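Teaching a Gripper to Admit It Is Open
Réka Mészáros, April 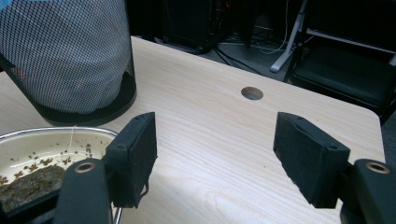
Both pads in view, wide gap, desk between them. Good enough to calibrate on.

Joltik, our little jaw-width estimator, gets its opening from the wrist camera. Out of the box it has strong opinions and no evidence. Calibrate it before you record anything, or you will be relabeling demos at 11 at night, as I was.

Start with the jaws fully open over a plain surface. Draw one mask per pad and stop at the foam. If you include the mounts, the tracker will latch onto those shiny rings and report a gripper that never closes. It is very confident about this.

Next, mask out loose threads. I skipped a single black one on the left pad and the width jittered by 4 pixels for an entire session.

Close the jaws slowly, then open them again. Joltik fits a curve to the pad distance and prints the residual. Under 2 pixels, save it. Over that, redo the masks before you start blaming the lens, which is what I always do first.

Now check that your background isn't being helpful. Wood grain and round holes both make lovely false features. Set reject_static to true, move the gripper across the desk with the jaws held still, and watch the width plot. It should be flat. Mine looked like a mountain range until I raised min_track_age to 14.

Last, replay an old log with the new file. I used one with 2,221 frames, and the pads swapped sides in the middle. If yours do that too, turn on lock_sides. It is off by default, for reasons the changelog keeps to itself.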